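Workshop notebook, Tirnton back room
Jun 11, 2018

Table day! The folding table is set up against the back wall and I am far too pleased with it. Damián Barajas found it through Vlachou after we gave up on the old bench in February, and it folds flat enough to go behind the door when we need the floor. I expected to hate the marble top and I love it. The veins wander all over the place and your eye keeps finding new ones.

Put it up, leaned on it, leaned on it harder. Legs lock with a good clunk. There was a small rock on the left side, so I turned the table end for end and it sat much better. Floor problem, I think, and an old one. Check again after the floor gets washed.

Then the labels. We have been arguing about where things go on this table since before we had the table, so three paper labels went down along the far side, one for each station. Damián wanted them at the front. I wanted them at the back where sleeves don't drag over them, and I got my way.

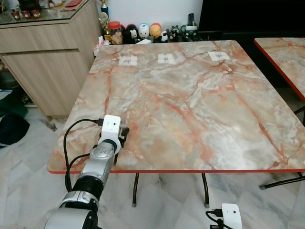 Table in place, labels in a row along the far side.

Spacing was done by eye first, then checked with the tape, and the eye did pretty well. Moved the middle one twice anyway. If they start to curl we should try the Flullness film over the top, there is most of a roll left in drawer 10. Please don't use the brown packing tape, it leaves a gummy line and I spent half of February scraping it off the old bench.

Things I want to remember about the top. It is shiny, so the ceiling light bounces right back at you if you stand at the wrong end. A sheet of tracing paper over the lamp helped a lot. Pencil wipes off with a dry cloth — grease pencil does not, so stay away from it. Small pale parts are hard to spot among all that veining, and

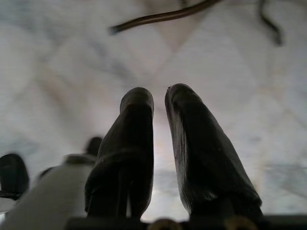
for those I'd put down a square of dark felt and work on that. Banda has felt in stock, item 556 in their list, and I'd like to get 2 sheets so one can stay clean. Dark cord and dark hardware show up beautifully against the light parts of the pattern, no felt needed.

Still to do: feel along the red trim for rough spots, find a home for the old bench vise, ask Damián if he kept the receipt. Also want to try the table turned sideways to the wall for one afternoon, just to see. More room to walk, less room to reach. Will write down how it goes.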